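The Umidari Cure

My uncle Gervásio Vasconcelos believed in things one at a time. For most of my childhood it was copper bracelets. Then came a magnet under the mattress, and after that a man in Adstead who could find water with a coat hanger and charged extra if he found it. The winter I moved back in with him it was Umidari.

Umidari, as far as I could tell, was a tea. The leaflet called it a restorative. It had been discovered in a valley the leaflet declined to name, by monks the leaflet declined to count, and it was good for the joints, the liver, the memory and "general heaviness." You took it twice a day for 30 days. On the last page there was a woman's testimony saying she had thrown away her cane. I asked my uncle why a person would throw away a perfectly good cane.

"You have your mother's mouth," he said, and put the kettle on.

He bought the stuff from Peltonen, who had a shop behind the bus station with a bell over the door that didn't ring. Peltonen had sold carpets until carpets stopped selling. Now he sold wellness. He had the same desk, the same calculator and, I was fairly sure, the same cardigan, and he would lean over to my uncle and drop his voice as if the carpets might hear.

"The first week you feel nothing," he said. "That's how you know."

"How you know what?" I said.

Peltonen looked at me with pity. My uncle bought two months' worth.

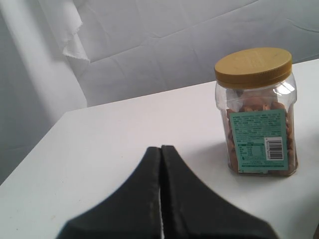 I should say that I wasn't a cruel person, or didn't think I was. I had come back to Adstead with a suitcase and a bad winter behind me, and I had opinions about people who let themselves be fooled, having lately been fooled myself by somebody with much better manners than Peltonen. So I watched my uncle stir his cup at seven in the morning and again at seven at night, and I kept a kind of ledger in my head. His knee still cracked on the stairs. He still called me by my mother's name. He still fell asleep in front of the weather.

"Any lighter?" I'd ask.

"It builds," he'd say.

On day 22 he walked to the river and back. He announced it from the hallway with his hat still on. I pointed out that the snow had melted and that he could have walked to the river any day that week, tea or no tea. He took his hat off and hung it up and said yes, he supposed that was so. Then he went to his room, and I sat in the kitchen having won.

The next morning he didn't make the tea. He didn't say anything about it. He had coffee and read the paper, and at seven that night he had nothing at all and went to bed early. I told myself this was reason at work. By Friday he had stopped going out for bread and I was getting it.

I went to see Peltonen. I'm not sure what I wanted from him. I think I wanted him to confess, so that I could carry the confession home and my uncle and I could be angry at somebody together.

"Is there anything in it?" I said. "Anything at all?"

"In the tea?"

"Yes, in the tea."

He thought it over longer than I expected. "My sister-in-law dries it," he said. "It's mostly apple."

"The monks?"

"There were monks near her once. Before the bypass."

He wasn't ashamed. He offered me a chair, and then he offered me Takitico, which was new and was for sleep, and which I suspect was also mostly apple. I asked him how he could take money from an old man with a bad knee. He said my uncle came in every week and stayed an hour and told him about the port, and the boats, and the brother who went to sea at fifteen, and that in all his years in carpets he had never had a customer like him. "I'd give it to him free," Peltonen said, "but then he wouldn't come."

I didn't believe that, particularly. A man can be fond of you and have his hand in your pocket; I had recent experience. But I had never heard about a brother who went to sea. I had been living in the house since the first frost and asking about the knee. 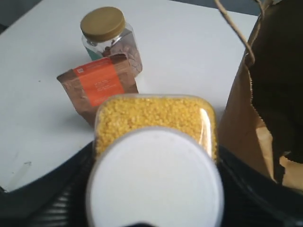 My uncle kept every remedy he had ever given up on. They lived in the cupboard over the stove, bracelets and all, and I went through it that evening while he slept, looking for what was left of the Umidari. I had pictured something with a dragon on it. What I wanted turned out to be sitting at the back, behind a brown pouch: a clear jar with a round, gold-colored lid, and in the lower half of it small chunky pieces of a reddish brown, like something you would scrape off a porch. I unscrewed it and smelled it. Apple, and under the apple something I couldn't place, cloves possibly, or the inside of a drawer.

At seven in the morning I boiled the water and made two cups. I used too much, I think, because it came out the color of a puddle. He came down, one crack to a stair, and looked at the cups and then at me.

"It doesn't do anything," he said.

"No," I said. "I don't think it does."

"Peltonen says the second month is the important one."

"I'll bet he does."

He sat down. He blew on his cup for a long time and drank some and made a face, and I drank some of mine. It was awful. It tasted like a wet pencil. I still think so, and I still think that woman should have held on to her cane.

"Tell me about your brother," I said.

"Which one?" said my uncle — and he pulled the sugar over to his side of the table and began with the wrong one, the one who stayed home and kept goats, and it was past nine before he got anybody onto a boat.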